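Lovisa Westerberg joined Listunix in May to run system administration for its token network. She had spent 8 years on payment servers in Matoscombe. "I look after 196 nodes," she says. "Most days it's updates and logs." 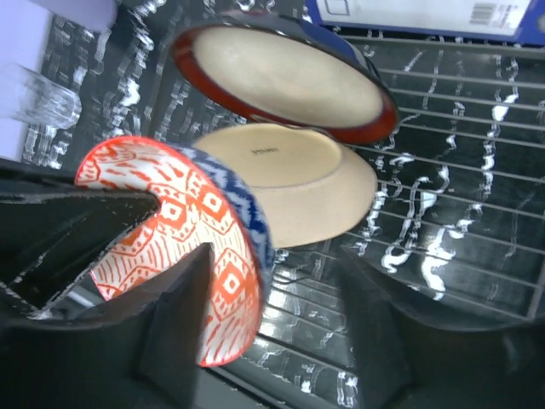
A patterned bowl, orange-red inside and blue and white outside.

The next release, Skuvotden, lets holders vote on fees – 4000 tokens gets you a proposal. "We tested it with 20 users first," Westerberg says. "They wanted fewer screens, so we cut two."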